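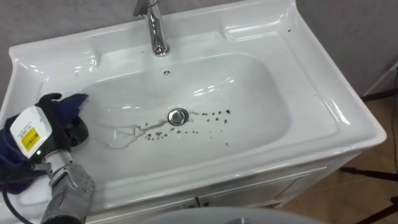 Bathroom sink with a single-lever faucet

About Us

Trudbridge Gatherings plans family reunions and milestone birthdays. We started in Vurinport with one reunion for 14 people, and we have now worked on over 900 events. Most are weekend get-togethers for families who live in several states and haven't all been in the same room for years.

Our office is at 2116 Briltholm Road. There are 13 of us on staff, and each family works with the same planner from the first call until the bills are paid.

What we handle

We find the hall or the rental house, send the invitations, keep track of replies and arrange rides from the airport. We book the caterer and the cake. If you have old home movies on tape, we can have them copied and bring a screen to show them on. We also make printed family trees. Please send us names and birth dates six weeks ahead, and check the spelling of every name before you do. 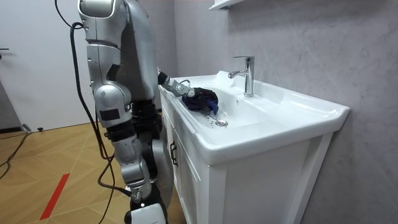
For guests in their eighties and older, we ask about stairs, seating, meal times and where they can lie down in the afternoon. Many of our birthday parties start at 11 in the morning for this reason. We can also set up a video call for relatives who can't travel.

Prices and booking

We charge a flat planning fee, based on the number of guests. Food, rooms and travel are billed at cost. Summer weekends fill up early, and most of them are taken by March. A deposit holds your date, and you can move it once at no charge.

Our second office, on Na Street in Trudbridge, is open by appointment.

Page updated December 2025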